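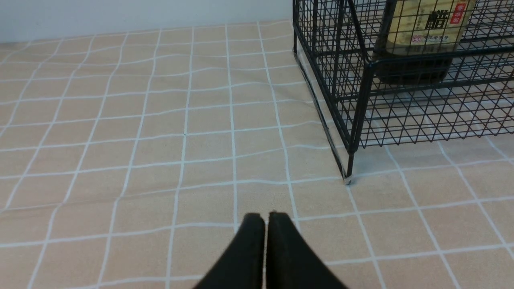 4. Placing the rack

Marnska two-tier rack, wire mesh, black finish

1. Choose a level spot on a counter or table, close to a wall if you can.
2. If you use a tablecloth, pull it flat before you set the rack down. Cloth tends to bunch up against the edge of the rack, and a fold under one foot will make it rock.
3. Set the rack down with the taller section at the back.
4. Press lightly on each front corner. If the rack moves, lift it and smooth the cloth again. Do not slide it.

Note: The feet are thin and may leave marks on soft wood. Use a cloth or mat.
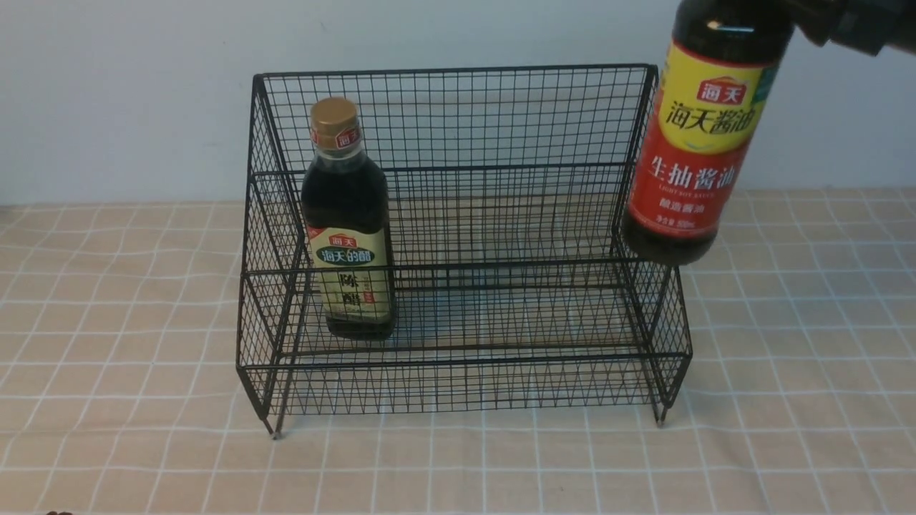
5. Loading bottles

Glass bottles should go in one at a time, base first, and stay upright. Start near a side panel and work inward, as with the dark vinegar at the left end. Turn labels to the front — the mesh is open enough to read them through the wires. Tighten every cap first.

Caution: Do not put more than 2 kg on the front tier. Do not hang anything from the rims.

6. Cleaning

Take all bottles out. Wipe the wires with a damp cloth and dry them at once. Vinegar and soy sauce spills should be rinsed off the same day.

For spare feet, quote part 504.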